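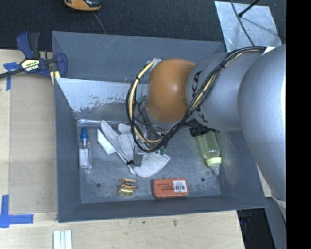

By Larkow Technical Publications
Hatus Floor Bin User Manual, Section 4
Last revised 2025-09-08

4. Loading, Clearing and Cleaning the Bin

This section applies to the Hatus open-top bin with metal floor and sloped inner back panel. It covers use of the bin for loose mixed items such as work gloves, small plastic bottles and similar light goods. For mounting the bin on its base, see Section 3. For replacement parts, see Section 7.

4.1 Before loading

1. Stop all equipment that reaches into or over the bin and lock it out according to site rules. Do not reach over the bin walls until this is done.

2. Check that the bin is level in both directions. Light bottles roll on a tilted floor and collect along one wall.

3. Inspect the floor. Scuffs and fine scratches are normal wear and do not affect use. Raised edges, burrs and dents that catch a fingertip must be dressed before loading.

4. Inspect the narrow strip along the base of the sloped panel. It must lie flat along its full length. Cord, thread or label scraps caught under the strip are to be pulled out by hand.

5. Confirm that the round holes near the front of the floor are open. Do not plug or tape them.

CAUTION: Sheet metal edges can cut. Wear gloves when inspecting the floor and the strip, and keep this pair apart from any gloves that are to be loaded as goods.

4.2 Preparing fabric gloves

1. Shake out each glove and remove tags, clips and paper bands.

2. Turn the fingers right side out. A glove with fingers tucked inside counts as a folded item and is loaded under 4.4.

3. Lay the glove on the floor of the bin with the fingers spread. Leave it clear of the walls where space allows.

4. Do not press the glove flat. Natural folds in the fabric are acceptable.

Note: Gloves with oil on the palm leave a film on the floor. Set these aside and load them in a separate bin.

4.3 Preparing bottles

1. Tighten the cap by hand. For bottles with a tapered tip, check the tip as well as the cap thread.

2. Wipe the outside with a dry cloth, starting at the neck.

3. Check the label or printed area for loose corners. Press them down or remove the label completely.

4. Lay the bottle on its side with the cap toward the back wall. Set it down - do not drop it in from the top of the bin.

5. Release the bottle and watch for rolling. If it moves, repeat the level check in 4.1.

CAUTION: Do not load bottles that hold solvent or any other flammable liquid. The bin is not sealed and has no provision for catching spills.

Note: Slim bottles may be placed close to the side wall. Leave enough room to get two fingers between the bottle and the wall.

4.4 Spacing and order of loading

Load hard items first and fabric items last. A bottle placed on top of a glove does not lie steady and can turn when the glove is taken out. Gloves may lie beside a bottle but should not cover its cap.

Folded items, cloths and wraps go toward the middle of the floor. Do not lean anything against the sloped panel. Smooth items slide down the slope and come to rest against the strip, where they are harder to pick up.

The rated floor load is 49 pounds, spread evenly. Light goods of the kind described here will fill the floor well before this limit is reached. Do not stack to make use of the remaining rating.

4.5 Clearing the bin

1. Repeat step 1 of 4.1.

2. Take out fabric items first. Lift them straight up; dragging them across the floor pulls threads on any rough spot.

3. Take out bottles by the body. Do not lift by the cap or tip.

4. Check the corners and the foot of the sloped panel for small parts left behind.

5. Enter the clearing in the bin log. Use code 777 for a routine clearing. Spills and damage each have their own code, listed inside the cover of the log.

4.6 Cleaning

Clean the bin after every spill and otherwise every 90 days.

1. Brush loose dirt toward the front wall and pick it up with a vacuum nozzle. Do not use compressed air, which drives grit under the strip.

2. Wipe the floor and walls with a cloth dampened in Flunum cleaner, diluted as shown on its container. Wring the cloth out well.

3. Wipe the sloped panel from top to bottom. Its light finish wears first along the lower portion. Where the finish has already worn away in patches, use the cloth only - no pads, no scrapers.

4. Dry all surfaces, including the line where the slope meets the floor.

5. Leave the bin open until no dampness can be felt in the corners.

CAUTION: Do not repaint worn areas of the sloped panel in place. Paint from a can builds up at the edges of the old finish and flakes into the load.

4.7 Wear limits

The panel may stay in service with a worn finish as long as it is smooth to the touch. Replace it when any of the following applies:

- a worn area snags a fabric glove drawn lightly across it
- the strip at the base has lifted and cannot be pressed back
- the panel moves when pushed by hand

The floor is to be checked with a straightedge every 3,000 loadings, or when the panel is replaced, whichever comes first. Record the result on the card supplied with the bin.

Panels ordered under the old Doãn part numbers fit this bin but come without the strip. Order the strip separately until the combined kit is released in October.

Continue to Section 5, Moving and Storing the Bin.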